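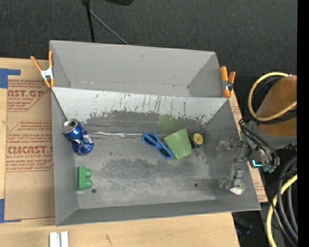

Clamping bins or trays to a bench – what do you use?

Swai Home Workshop Forum > Storage and Benches

narker76
Posted 20 May 2022
I'm redoing my bench in the garage and want sorting bins that stay put when I dig through them. Right now I use spring clamps wherever two bins meet. They're quick, but they stick up and I keep catching my sleeve on them. The bench is 70 inches long and I'd like to run bins along the back half. Is there something better that doesn't mean drilling the top?

Vitwood
Spring clamps are fine for light stuff. Once a bin has a few pounds of hardware in it, they creep. I went to a wood cleat along the back edge and just hook the bins over it. Cost me one scrap board and an evening.

C. Mohamedi
I disagree about the creep. Mine have been in the same spot since last August and I'm in those bins every day. Check the pads. When the tips get slick the clamp slides, and people blame the spring.

Vitwood
What are your bins made of? Mine are smooth plastic with a rolled lip, so there isn't much to grab.

C. Mohamedi
Steel, straight sides, no lip. That could be the difference.

narker76
Mine have a lip on the long sides only. A cleat would work if I turned them, but then they stick out past the shelf above.

rirari_171
Double-sided mounting tape. Two strips under each bin. It holds until you want it off, then you work a putty knife under it.

oldbench
Tape pulled the finish off my top, and I had to sand out four patches and recoat. I would not put it on anything you care about. Shelf liner under the bins does most of the same job and lifts right up.

rirari_171
Depends on the finish. Mine is bare wood and I've had no trouble.

Vitwood
Bare wood is worse if you ever want to oil it. The adhesive stays in the grain.

narker76
The top is oiled, so I'll skip the tape. Going to try liner first, and a cleat for the two heavy bins on the end. Caroline, which pads do you have on yours?

C. Mohamedi
Plain rubber caps from the hardware store, the kind for chair legs. Push them on over the tips and trim the extra. I change them when they start to crack.

oldbench
Round the front edge of that cleat before you put it up. Mine tore two pairs of gloves.

Thread viewed 2253 times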